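1/ Okay, settling in with a very large iced tea because I have FEELINGS about the new season of Skedell and the group chat has muted me until Monday. So you get the long version. Get comfy!

2/ For anyone who missed it, Skedell is the cooking-and-living-together show where eight strangers share a farmhouse and one of them packs a suitcase every week. Last season ended in October and I have been a little lost on weeknights ever since, if I'm being truthful with you.

3/ Plodex put up the first trailer this morning (Sunday, June 11, 2023, please write it in your diaries). I have watched it more times than a grown woman with a mortgage should. It had 3,858 comments when I got to it and I read far too many of them over breakfast.

4/ First thing: Carmela Pace is back as host!! After all the talk in the spring that she was leaving to do that travel series, I had half made my peace with it. And then there she is, coming down the farmhouse stairs in the green coat, and I yelled loud enough that my dog left the room.

5/ I know some people find her a bit soft on the contestants. I like that about her. She remembers their mothers' names. When she sent home that shy baker two seasons ago she hugged him so long they had to fade the music out and start it again.

6/ Second thing, and here's where I get nervous. Guido Barbieri is the new judge. He was wonderful as a contestant, funny and grumpy and always in trouble over the dishes. Judging is a different job though, and in the trailer he mostly folds his arms. I'm willing to be won over. I was wrong about the last judge too.

7/ Now, the cast. Only two names are confirmed. Barış Bayram you may know from the hotel drama that got canceled on a cliffhanger (still bitter, don't start me). Manon MacLeod did the morning weather for years and has, by her own cheerful admission, never roasted a chicken.

8/ I adore Manon already. There's a moment where she reads a recipe card out loud in her weather voice, with the little arm sweep and everything, and Barış just loses it in the background. If those two aren't best friends by week three I'll be very surprised.

9/ The other six are all rumor so I'm going to be good and not repeat the names going around. Well – one. Everybody keeps saying Aldo Donati. I don't see it. He has his own restaurant show to film and he hates being away from home, he's said so in every interview he's ever given.

10/ THEN AGAIN. There is a shot of the kitchen shelf, blink and it's gone, and one of the jars has "Donati" on the label. My sister says it's a sponsor. My sister also said nobody would ever leave in the first week, and look how that went.

11/ Quick word on the format, as a few of you asked. The Sunday feast stays. The secret pantry stays. The phone-in vote is gone and it'll all be through the app now, which I'm sad about. My grandma and I used to call in together on speaker and she'd argue with the recording.
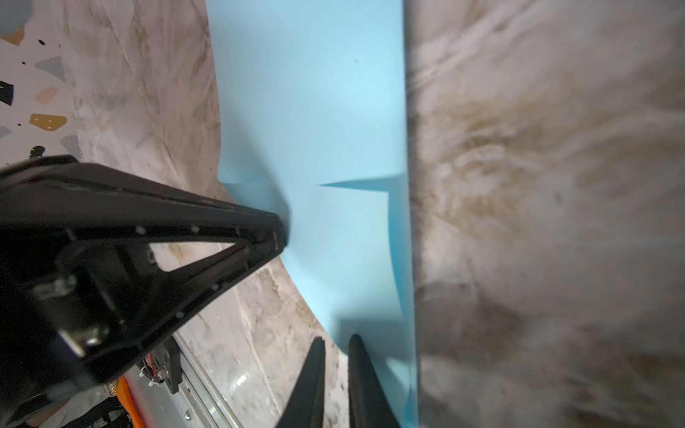 12/ Watch party news! We're doing it at mine again for the premiere, and the online one is on too for everyone far away. There were 1,023 of you in the live thread for last season's finale, and I still don't know how I kept up with my replies. I had a cramp in my thumb for days.

13/ Same rules as always. No spoilers until the west coast has seen it, be kind about how people look, and if you're going to be rude about somebody's risotto you have to post a photo of your own.

14/ A few folks asked if I'll be covering Cusach as well, now that they've moved it to the same night. I'll try to catch up on it the next day – I liked the first season fine, but I can't do two elimination shows in one evening, my heart isn't built for it.

15/ Okay, the dog wants her walk and my tea is mostly water. Tell me who you think the other six are, and tell me what you thought of Guido's arms. I'll be back to answer everybody after dinner. xx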